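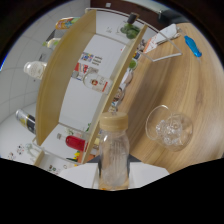
Cómo ordenar botellas y frascos en una repisa abierta de dos niveles

Comunidad de ayuda Sillberg - Sección Cocina y almacenaje
Publicado el 2019-03-30 - 1265 visitas

Waston

Estimados miembros de la comunidad:

Me dirijo a ustedes en relación con la cocina de uso común de nuestra residencia. Disponemos de una mesa de madera clara y, sobre ella, de una repisa abierta de dos tablas con soportes blancos. Con el paso de los meses se han ido acumulando botellas de vidrio y de plástico, latas, cuencos y envases pequeños, sin criterio alguno de colocación. En el inventario de febrero se contaron 14 envases sin etiqueta legible.

Agradecería orientación sobre tres cuestiones: qué conviene situar en la tabla superior y qué en la inferior, cómo proceder con las botellas que apenas conservan contenido y si resulta aceptable mantener en la misma repisa artículos decorativos y artículos de consumo. La tabla mide 169 cm de largo y no está prevista la compra de otro mueble.
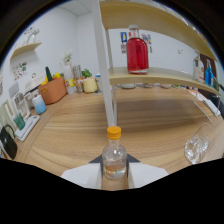 Botella pequeña de vidrio con tapón de rosca amarillo anaranjado y un resto de líquido en el fondo.

Reciban un cordial saludo.

Harahap

Con arreglo a la práctica seguida en nuestro centro, se recomienda el procedimiento siguiente.

En primer lugar, retírense todos los envases y deposítense sobre la mesa. Límpiense ambas tablas con un paño húmedo y séquense antes de volver a colocar nada. Los cercos pegajosos que dejan los aceites y los jarabes se eliminan con agua tibia y unas gotas de jabón lavavajillas; el estropajo metálico queda desaconsejado sobre madera.

En segundo lugar, sepárense los envases por uso: alimentos y bebidas, productos de limpieza, higiene personal y decoración. Los productos de limpieza no deben permanecer junto a los alimentos en ningún caso, ni siquiera de forma provisional. Les corresponde un armario cerrado.

En tercer lugar, resérvese la tabla inferior para lo que se utiliza a diario y para las botellas altas de vidrio, siempre que la altura libre lo permita. La tabla superior admite latas, envases ligeros y piezas de uso ocasional. Las botellas se colocan de pie, con la etiqueta hacia el frente y los envases bajos por delante.
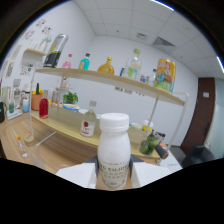 ¿Cada cuánto tiempo debe revisarse el contenido de la repisa?
Una vez al mes es suficiente en una cocina compartida, con una revisión adicional antes de los períodos de vacaciones. Conviene anotar la fecha de apertura en el tapón o en la base de cada envase.

Respecto a los restos de líquido, todo envase cuyo contenido no pueda identificarse debe retirarse. No se aconseja olerlo ni probarlo para averiguar de qué se trata, y tampoco verterlo en el fregadero si existe la posibilidad de que sea un producto químico; en tal supuesto se entrega cerrado en el punto limpio municipal.

El reglamento de nuestro centro (apartado 233, relativo a zonas comunes) contempla además que cada residente rotule sus envases. Desconozco si el suyo recoge una disposición semejante.

Wandimness

Coincido en lo esencial con la respuesta precedente - añado únicamente una observación sobre el vidrio. Las botellas de color rojo o ámbar se distinguen bien desde lejos y sirven para señalar dónde empieza cada grupo. En cuanto a las plantas y los jarrones, un extremo de la tabla basta. Las plantas naturales necesitan un plato debajo, por el agua del riego.
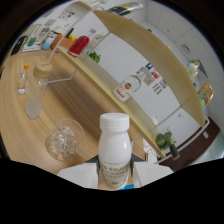
¿Pueden reutilizarse las botellas de plástico blanco para guardar otros productos?
Depende del contenido original. Las que hayan contenido bebidas o alimentos pueden destinarse a otro alimento seco, una vez lavadas y bien secas, con la etiqueta antigua retirada y otra nueva en su lugar. Las que hayan contenido cosméticos o detergentes no deben emplearse para alimentos.

Los plásticos de embalaje se depositan en el contenedor correspondiente el mismo día en que se abren los paquetes; guardados en un cuenco acaban ocupando sitio en la mesa durante semanas.

Waston

Agradezco ambas respuestas. Se aplicará el reparto propuesto por tablas y se trasladará al reglamento interno la obligación de rotular. Queda pendiente decidir el destino de los cuencos, que por ahora seguirán bajo la tabla inferior.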